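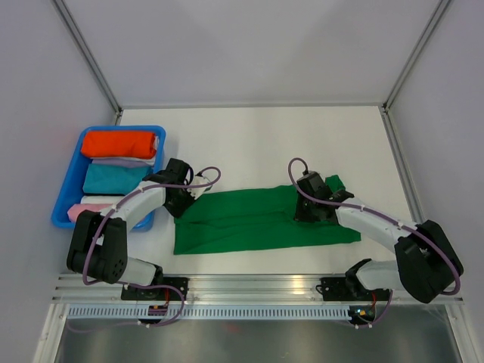

Folded garments in a blue tray, with a green cloth on the table.

Sarness Textile Reuse Group
Minutes of the regular meeting, April 4, 2022

Chair: Amarachi Oyewole

1. Minutes of the previous meeting
Approved with one correction. Under item 4, "Jitilwood depot" should read "Jitilwood drop-off point."

2. Intake and sorting
Intake for the quarter was 3380 pounds, of which 1236 pounds went out as wearable clothing. The remainder is split between wiping cloth, fiber recycling and unsorted stock. The unsorted share is still too high. Knitwear accounts for most of it – the present grading sheet does not separate pilling from wear at the seams, and sorters are setting these items aside.

Agreed: grading sheet to be revised so that pilling alone does not move a garment below grade B. Draft to be circulated before the next meeting.

3. Folding and storage
The chair asked for one fold per garment type at all sites. Shirts and light sweaters are to be folded to the width of the container and stored on edge in a single row. Stacking flat remains acceptable for heavy coats and for bedding.

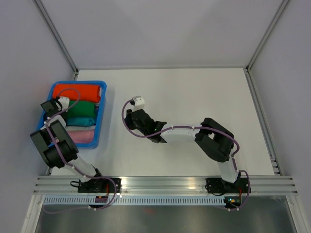 Containers should be filled to the point where items stand up without being pressed. Labels go on the short side and give type, size range and grade. Sisay Street has been using the long side, and its existing labels can stay until the stock turns over.

4. Moisture at Jitilwood
Two readings in the back store were above the limit in the storage guide. Prevenside has quoted for a dehumidifier and a drain line. The quote does not cover electrical work, and a second price is needed for that. Wool is not to be kept in the back store until further notice.

Agreed: second price to be obtained; decision deferred.

5. Supplies
Order approved for 100 label sleeves and 50 storage bags. The request for a second hanging rail was not supported – floor space at Sisay Street is already short.

6. Other business
Winter coats will be accepted from August. The notice on the door needs to be changed to match.

Actions
Grading sheet draft: A. Oyewole
Electrical price, Jitilwood: A. Oyewole
Door notice: Sisay Street site lead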